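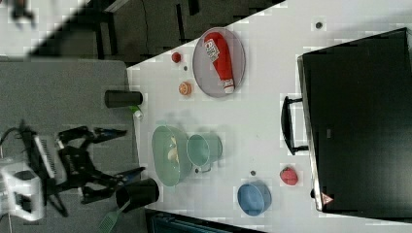

Where does the ketchup go? Putting a table in order after a shared meal

Project report, second year, Household and Interior Studies, Batness
Authors: Priit Kütt and Chiamaka Ogunleye
Supervisor: Reet Sproģis

We use cookies to remember your settings and to count visits. By continuing to read you accept our cookie policy. Accept / Manage settings

1. Introduction

In the student house Festthorpe, where both authors live, the kitchen table is used by many people and it is almost never fully clear. One person finishes eating and leaves a bowl. The next person moves the bowl to the side, puts down a plate, and later leaves also the plate. By evening there is a mixture of tableware and food on the table, and it is difficult to say who should begin.

We wanted to study this small problem in a serious way. Our question was the following: when a person meets a table with mixed things on it, which thing does he or she touch first, and where does it go? We expected that people would begin with the biggest things. As will be seen in section 4, this was only partly correct.

2. Background

Before we planned the tests, we sent a short questionnaire to residents of Festthorpe and of two other houses in Nistosley. We received 184 answers. The most common complaint was dirty cups, which did not surprise us. The second was more interesting to us: things "without a home". By this the residents meant sauces, single pieces of fruit, and tools for cooking which have come to the table and stayed there. A mug has a shelf. A bottle of ketchup may belong in the fridge, in the cupboard or on the table, and in our own kitchen there has been a disagreement about it from the first week.

We also spoke with Tarmo Rebane, who manages the canteen Sepp. In the canteen there is a fixed order: food first, then cutlery, then cups, then plates and bowls in one pile. He told us that new staff learn it in one shift, and that they usually forget it at home.

3. Materials and method

We used a white table and a set of ordinary things. The set was chosen so that each group had at least one easy and one less easy member.

Tableware: a large light green bowl, a smaller blue bowl, a light green mug, a round plate in a pale grey colour, two black cups.
Kitchen tools: a green spatula.
Food: a red ketchup bottle with a white label, a strawberry, an orange piece and a small red one, and some pale food in the green bowl.

The things were put out in a mixed order. We did not make a neat table with the mug standing and the plate in front of a chair, as in a restaurant. In some layouts the mug was lying down, a cup also, and the ketchup was placed on the plate. Small food was put in the open space between the bigger things, where it is easy to forget.

Each participant received 60 seconds and one sentence of instruction: "Please put this table in order." We did not say what order means. If the person asked, we answered that he or she may decide. One author wrote down the sequence and the other one kept the time. Afterwards we asked two questions – why did you begin with this thing, and is there something you did not know where to put?

All tests were made in August, when the house was quieter. Uldis Eglītis helped us to prepare the layouts and he was also the person for our pilot test. The pilot test showed that our first layout was too crowded in the middle, so we moved the small food further from the bowls.

In the layouts we paid attention to distance. The strawberry and the blue bowl, for example, could be quite near to each other, and then many persons saw them at once as a pair. When the same strawberry was far from any bowl it was treated as a separate thing. 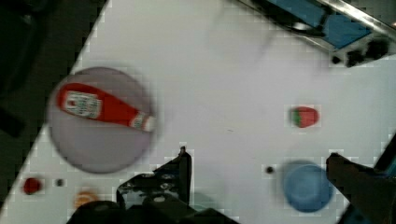
4. Results

4.1 What is taken first

The ketchup bottle on the plate was the most frequent first choice. Participants explained that it looked wrong there. A bottle lying across a plate stops you from using the plate, and it must be moved before anything else can be piled. So the bottle was not taken for its size, as we had thought, but for its position.

The second most frequent choice was the large green bowl. Persons who began with it often used it afterwards as a collecting place. They carried it across the table and put the small food inside, together with the food that was in it already. We had not planned for this and we had to discuss whether it counts as order. We decided yes.

4.2 Small food

The small things were handled late. The strawberry went to the blue bowl in most cases. The orange piece and the small red one were less clear. Some participants put them on the plate, some in a bowl, and a few left them for the end and then ran out of time.

4.3 Cups and spatula

With the cups there was a habit that we liked to watch. Nearly everybody stood up the cup that was lying on its side before they moved anything near to it, and did the same with the mug. When it was standing, they seemed satisfied and left it for a while. The spatula was often put into a cup, and the participants called this "its place" although the cup is for drinking. When we asked them, they said that at home they do the same.

5. Discussion

We think that people do not follow groups (food, tools, tableware) when they have little time. They first correct what disturbs the eye, after that they look for a container, and only at the end they think about groups. The canteen order of Mr Rebane is faster for a pile of plates, but it needs that somebody has decided it before.

For our own kitchen we made a small change. There is now one empty bowl on the table for single fruits, and a cup for the tools. The ketchup has received a shelf in the fridge door. Two residents still do not agree with the last point.

6. Limits of the work

All participants were students, and most of them knew at least one of us. The table was also lower than the one in our kitchen, and we did not measure if this has an effect. With more time we would repeat the test with a table that has to be set for a meal, where the final picture is better known to everybody.

We thank Reet Sproģis for her patient comments on the first version and Uldis Eglītis for washing the cups.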